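What I did with my spring, or: learning to tie a knot all over again

30 June 2025

So it's the end of June and the course is over and I finally have a free evening, which means you get the long post I've been promising since, um, March. Get a drink.

Quick catch-up if you're new: I'm in the second year of a robotics master's, and this term I took the surgical robotics project elective. I came in from the mechanical side (bearings, gearboxes, a lot of swearing at tolerances) and I picked it mainly because the timetable left my mornings free. I had never held a needle driver. I can sew a button on, badly.

The setup goes like this. You get put in a team, you get bench time on the teaching robot, and by the end you have to show some piece of suturing that the robot does partly by itself. How partly is up to you. Some teams went for needle pickup, some went for camera control, and one very brave team tried to do the whole stitch. Ours was called Hekik, after a typo in the sign-up sheet that we got fond of, and we chose thread handling. That means the stretch after the needle has gone through, when you've got a long tail of suture lying around and you need to find it, grab it in a sensible place and wrap it for the knot.

I thought that would be the easy part. Ha!

Thread is awful. A needle is stiff and it has one shape, so once you know where one bit of it is you know where the rest is. Thread goes wherever it likes. It lies flat, then it stands up in a loop, then it shines like a wire in one place and goes nearly black two millimeters further on, and our software would decide those were two separate threads. Or it would find the tail of an old knot and get very excited about that instead. We labeled 400 stills by hand to teach it the difference. I did 109 of them on one long train ride to my sister's place with my laptop balanced on my knees, and by the end I was seeing suture in the upholstery.

Before they let you automate anything you have to do it yourself at the console, over and over, and I'm really glad they insist on that. You sit with your hands in the controls and at first everything is too big. I'd move my wrist a tiny bit and the jaws would swing right over the thread. Then I'd close on nothing, open, close on nothing again. My first complete knot took 16 minutes and it was loose. I was so proud of it I told my mother on the phone.

What helped me most was learning to stop just short. You bring the jaws in over the surface, slightly open, and you wait there and look. Where does the loop go? Which strand is on top? Only then do you go down. I'd been diving straight in every time like I was picking up a dropped pen, and once I slowed down my grabs got a lot better.

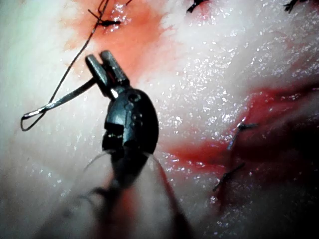 My bench partner disagreed with me about the waiting, and still does. According to her, stopping to look is a beginner's crutch and it taught our software a bad habit, because the robot would then pause before every single grab whether it needed to or not. She wanted it to keep moving and correct as it went. We argued about this for the better part of a week, mostly over noodles.

I'll admit she had a point about the pausing. Our early version was painfully slow to watch. But the moving version kept brushing the thread on the way in, and once you've brushed it, everything you worked out about its shape is garbage and you have to start again. In the end we split it: it slows down near the thread and only stops completely if it isn't sure which strand is which. That came out of the arguing, so I suppose I should thank the noodles.

The other big headache was shine. Anything glistening throws little white sparkles all over the place, and metal jaws do it too, and so does the thread when it feels like it. Our first thread finder was basically looking for thin things with strong edges. Guess what a row of sparkles looks like to it! We spent ages trying to filter them out by brightness and lost half the real thread in the process. What worked better was asking for continuity – does this bit plausibly carry on into that bit, with a bend a real thread could make? It's slower, but it stopped inventing thread where there wasn't any. Mostly.

Knots that are already tied were the third thing, and I hadn't expected them to matter at all. On a fresh practice area the software did fine. Further down a row, with little dark knots and short tails sticking out in every direction, it got confused again. The fix was dull: more labels, with a separate class for "cut tail, leave it alone." I wish we'd made that class on day one. If you're taking this elective next year, please make it on day one.

A word on the paperwork side, for the people who asked. The simulator we used for homework is called Rurel. It's good for getting the hand-eye thing going and for testing that your code doesn't do something insane before you're on real hardware. Its thread is far too polite though. It behaves like cooked spaghetti, soft and predictable, and our grab planner scored beautifully on it and then fell apart on the bench the first time. I don't really blame Rurel. I do blame us for leaving the bench test as late as we did.

Logging was Carkia, which everybody complains about and everybody uses. Name your runs properly. I have a folder with files called test, test2, test2new and test2newREAL and I will never know what's in them.

Demo day was in the Mertens building, upstairs, in the room with the terrible air conditioning. Each team got 2 tries. On our first one the robot found the thread, slowed down, stopped, and then sat there being unsure until the time ran out. My bench partner did not look at me, which I appreciated. On the second it picked the right strand, wrapped it and pulled through, and I made a noise I'm not going to describe. The knot wasn't pretty. It leaned to one side and the tails were uneven, and the examiner poked at it for a long time and then wrote something down and moved on to the next team.

We passed! Good marks for the write-up, less good for the speed, and a comment about our plots having no units on them, which, fair.

Would I recommend it? If you like fiddly things, yes, definitely. You'll need more patience than math. The math is fine, it's the same frames and transforms as every other robotics course, but the hours at the console are real hours and you can't cram them. I tried to do a whole month's worth in one weekend in April and my shoulders still haven't forgiven me. Shorter sessions, and adjust the chair before you start (I went weeks without noticing the chair could be adjusted).

Also, take notes by hand. There's no good way to type with your fingers in the controls, and whatever clever thing you noticed will be gone by the time you get them out.

I'm staying on over the summer a couple of afternoons a week to clean up our code so the next teams can use it, or at least laugh at it. The labels will be shared too, once I've gone back through my train batch, which has some very creative outlines in it from the stretch with all the tunnels. The plan is to have it all tidy by August. If you want to try the thread finder before then, leave a comment and I'll send you the messy version, with the warning that the install instructions are currently one line long and wrong.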